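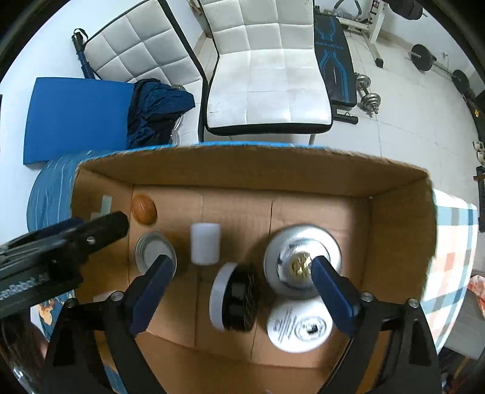

小さいものばかりの箱は、何から入れればいいですか。

重くて底の平らなもの、それから背の高いもの。転がるものは最後です。順番を先に決めてから手をつける。迷ったら底の広いほうを先に。

暮らしの荷づくり 第2回 配布メモ
小物の箱、ふたのあるもの、転がるもの

前回の続き。前回は本と食器、今回は「その他」になりがちなもの。引き出しの奥、棚の端、窓ぎわに置きっぱなしのやつ。教科書は Postard の『荷づくり帖』142ページから。持っていない人は教室の後ろの棚のを見てください。持ち帰り不可。

今日やること
・箱の用意(テープはがし、底の確認)
・形で分ける
・入れる順番
・ふたのあつかい
・ラベル
時間があれば実習の2回目まで。前のクラスは時間切れでした。

1 箱の用意

ダンボールは新品でなくてよい。使い回しで十分。ただし底。底の合わせ目を内側から手のひらで押して、沈むようなら外からテープを足す。十字に貼る。H字のほうが丈夫だが、小物だけなら十字でいい。

古いテープの残り。内壁にびらびら残っていることが多い。軽いものがくっつく、紙が破れる、あとで取り出すときに手にもつく。先にはがす。きれいにはがれないときは無理をしないで、上から紙を一枚あてておく。はがそうとして壁の表面までめくる人が毎回います。

箱を置く場所。床でもよいが、布を一枚敷くと小さいものが落ちたときに遠くへ行かない。古いテーブルクロスでもなんでも。柄の細かい布だと落ちたネジを探すのに苦労するので、無地か大きい柄をすすめます。といっても家にあるものでよい。

箱の大きさは Skoltano の小箱を基準に話します。高さ17センチ、長いほうの辺が40センチ。これより深い箱だと小物は底に沈んで、上ががら空き。で、つい上にセーターなんかを載せる。やめましょう。着いた先で下のものを忘れます。

2 形で分ける

用途で分けない。ここが一番質問の多いところ。「台所のもの」「裁縫のもの」という分け方は収納のときの話で、運ぶときは形。

(ア)立つもの 筒、びん、細い容器
(イ)寝るもの 平たいふた、小皿、コースター
(ウ)転がるもの 玉、木の実、巻いたもの
(エ)どれでもないもの

巻いたもの(テープ、ひも、コード)は置き方しだいで(イ)にも(ウ)にもなる。平らな面を下にすれば寝る。横にすれば転がる。テキストでは(ウ)に入っているが、私は(イ)として扱います。試験があるわけじゃないのでどちらでも。

クルミは(ウ)。だ円だから玉ほど走らないけれど、思わぬ方向に曲がる。飾りに使っていたものを箱に入れる人が意外と多い。殻つきなら紙で軽くくるむ。食べるつもりのものは食品の箱へ。混ぜない。

(エ)は最後まで残る。残ってよし。(エ)だけで袋に入れて、袋ごと箱の隅へ。

分けるときの手の動かし方も書いておきます。ひとつ持って、見て、置く。持ったまま考えない。片手に持ったまま別のを取ると、どちらも中途半端なところに置いてしまいます。前に Zevdale の倉庫で荷さばきを習ったとき、これをうるさく言われた。最初はまだるっこしい。実際、練習した日は遅くなった。次の週からは早くなった。

3 入れる順番

手順だけ先に。
底に紙を敷く
重い・平らなものを奥の角から
立つものを壁ぎわに
すき間に寝るもの
転がるものは袋か小さい容器に入れてから
上に紙、ふた

奥の角から、というのは自分から見て遠い側。手前から埋めると、奥に入れるとき手首が前のものに当たる。で、倒す。びんを倒すと横のも倒れる。

大きめの丸い容器は場所をとるので先に決める。丸いものと四角い箱は相性が悪くて、角に必ず三角のすき間ができます。そこへ小さいふたや、巻いたひもを立てて差す。立てて差したものは両側から押さえられていれば動かない。片側があいていたら丸めた紙を詰める。新聞紙でよし、インクが気になるなら無地の紙を。

仮置きしてみるのは大事。いきなり包まない。まず全部、はだかのまま箱の底に並べてみる。入るか入らないか、どれが場所ふさぎか、だいたいこれで見える。並べたら一回上から見る。横からも見る。ふたを閉めたとき当たりそうなものがないか。当たるなら寝かせる。寝かせてもれそうなら別の箱。 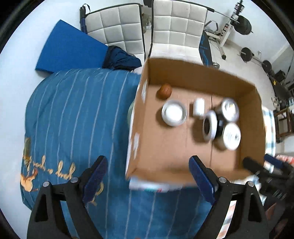 仮置きのあいだは、きちんと並べようとしなくてよいです。片側に寄っていても、離れて置いてあっても、この段階では気にしない。見るのは高さと、動くか動かないか。箱の角を指で軽く押して、少しだけ向きを変えてみる。それで走りだすものがあれば、それが袋行き。

片側に寄ったままふたをする人。重いほうが下がって、持ち上げたときに箱が傾く。仮置きが終わったら、重いものを真ん中寄りに直してから包みにかかる。順番としては、仮置き、直し、包み、本置き。テキストの図では「直し」がぬけてます。各自書き足しておいてくださいい。

包むのは割れるもの、傷のつくもの、つやのあるもの。つやのある金属のふたは紙でこするだけで細かい傷が入るので、やわらかい布か薄葉紙。マットな筒やプラスチックはそのままでもまあ平気。ガラスは必ず包む。箱の外にうっかり出しっぱなしにしない。透明なものは床に置くとほんとに見えない。踏みます。

4 ふたのあつかい

毎回ここで時間がなくなるので手短に。

ふたと本体は離さない。締めて入れる。これが基本。ただし中身が空で、長く置いておくなら、ゆるめておくほうがにおいがこもらない。運ぶ日だけ締める。

本体が見つからないふた。誰の家にもある。捨てるか迷ったら、ふただけで袋にまとめて(エ)へ。着いた先で本体が出てこなければそのとき捨てる。荷づくりの最中に捨てる捨てないを始めると夜になる。

印刷のあるふたは印刷面を上に。字が小さくても、上を向いていれば手に取って読める。下向きだとまずひっくり返すところから。小さな差だけど箱が増えると効いてきます。

ねじぶたは回しすぎ注意。斜めにかんだまま締めると開かなくなる。一度逆に回して、かちっと落ちたところから締める。

5 ラベル

書く場所は側面を2か所。上面には書かない(積んだら見えない)。隣り合う面に書くと、どちらかは手前を向きやすい。

書くこと。部屋、中身のことば、番号。
中身は「小物」だけではだめ。「小物・ふたもの・テープ」くらいまで。
Liu の太字ペンを教室で貸し出します。水性なので、雨の日は上から透明テープ。キャップはすぐ閉めて。前回2本かわいてました。

壊れものの印は本当に壊れるものにだけ。全部に書くと効き目がなくなる。

6 実習

二人一組。箱ひとつ、敷き布一枚、小物は前の机から自由に取る。立つもの、寝るもの、転がるものを必ず混ぜること。

一回目 話しながら入れてよい
二回目 話さないで入れる、相手は見ているだけ
終わったら役を交代

見ている側のメモ欄は裏面。気づいたことをそのまま書く。「持ったまま止まった」「手前から入れた」など。きれいに入ったかより、手が止まったところを書いてください。

実習の箱は片づけるとき中身を全部出して、前の机に戻す。布はたたまなくてよい、次のクラスが使います。

7 よくある質問から

緩衝材は買うべきか。タオルと靴下で足りることが多いです。足りない分だけ買う。

家で箱がない。スーパーの箱でもよい。ただし野菜の箱は湿っていることがあるので一晩立てて置く。

こわれた小物を運ぶか。直すつもりがあるなら部品と一緒に袋へ。袋に「直す」と書く。

クッションやマットは箱に入れるのか。入れない。袋にまとめて、箱と箱のあいだの詰めものとして運ぶ。運動用具のバネのようなものは、伸びないようにひもでくくってから。大物の回でもう一回やります。

次回 布もの、敷きもの。バスタオルを一枚持参。裏面のメモは次回集めます。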